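Two arms sharing one bench: who gets right of way?

Asked by Szymon Wysocka in Workshop & Automation, February

Hi all, hoping someone can sanity check me. I help out at Rurilden two evenings a week and we've got a pair of small arms side by side that can both get to the middle of the bench. I've been asked to write the house rules for them and I'm a bit stuck! Do I need a proper zone system, or is "go slow and keep a hand on the stop" good enough? Speed limits I can find by the bucketload, but there's hardly anything on arms bumping into each other. Oh, and does having walls round the thing mean I can relax about people?

3 answers

Evangelia Nikolaidis
Zones, definitely. We split our bench into left, right and shared, and only one arm may hold the shared bit at a time. It asks, it gets a yes, it goes in, it comes out, it gives it back. If it faults while it's in there the other one stays put until a person has had a look (don't let it time out and carry on, we tried that, ouch). Handovers are the exception, so they get their own slower program and someone watching.
Walls are lovely but they only count if you can't reach in while it's live. If the front's open, treat it as open. And do write down how you want the cables routed, with enough slack for the furthest reach of each arm. Our sheet has 6 rules on it and the cable one gets used most.

Prodromos Psarras
just run them slower mate. never had a problem

Areti Chrysikopoulos
I'd go with Evangelia, with one thing on top: check clearance at the grippers and not only at the elbows. Anything you've bolted on, brackets, cameras, bits of wire, sticks out further than the model in your software thinks it does. I go round ours with a ruler whenever a tool gets changed and put the new size in before anybody presses go. Boring, but so is ordering a new wrist. With both grippers over the middle like this there's not much room left for guessing.

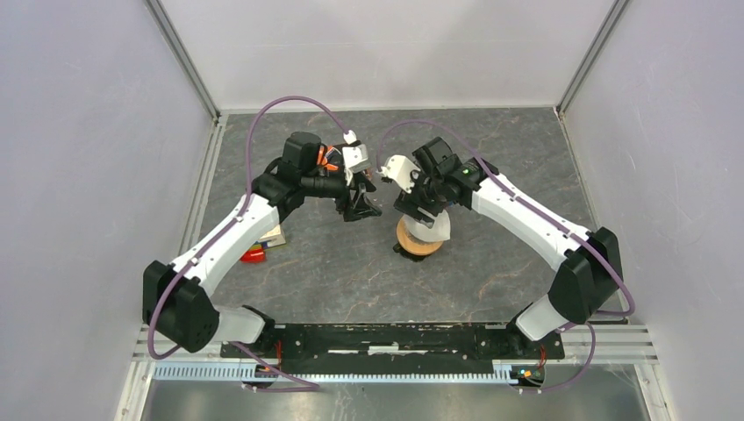
Szymon Wysocka: Thanks both, that's really helpful. One more then, does the shared zone have to be a box? Ours would be a funny shape if I only fenced off what they can both reach.

Areti Chrysikopoulos: Make it a box, and make it too big. You lose a bit of bench but everyone can remember it, and you can mark it out with tape. The funny shapes are where people start arguing over whose fault it was.

1156 views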